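Recording kitchen demonstrations, part 2: setting up and running a session

Part 1 covered mounting the arm and checking the overhead camera. By now you should have a live picture and an arm that moves when you move the controller. If the picture lags, go back and fix that first.

Set the counter

Put the cutting board in the middle and push everything else to the back and the sides. Leave the ordinary things out. A policy trained on a bare counter tends to fall apart the first time it meets a toaster. Our sets at Lakulthorpe keep the appliances on one side and the arm on the other, with the board between them.

Run the cables so they can't get under the board, then move the arm through its full reach once and watch for snags.

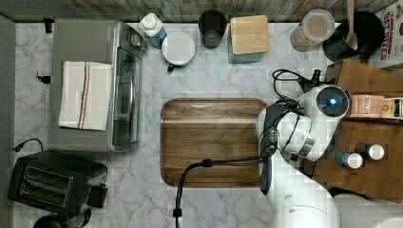
Counter set up, board empty, gripper over its right side.

Record an episode

1. Move the arm to the start pose. Small differences are fine - you want some spread.
2. Type the task as one plain sentence, such as "put the squeeze bottle on the cutting board."
3. Press record and wait for the tone.
4. Do the task at a steady speed. If you miss a grasp, back off and try again without stopping the recording.
5. Open the gripper, lift clear, and press stop.
6. Mark the episode good, recovered or failed.

Keep the failed ones. Khadija Fawzy filters them at training time, and the recovered ones go in with the good.

Reset between episodes

Move the target object every time. After every 42 episodes, change the back row too: swap two containers, turn a box, take something away. Haruna Imai skipped this in February and we ended up with 1000 episodes of a gripper that knew one spot on one counter.

How many to record

For a single pick-and-place task, start with 1000 episodes and train on those before recording more. The Amine set has 1585 over 3 tasks, and the shortest task still needed extra work on grasp angles.

Upload at the end of each session, and check that the episode count on the server matches your log sheet before you clear the local disk.

Part 3 covers trimming and labels.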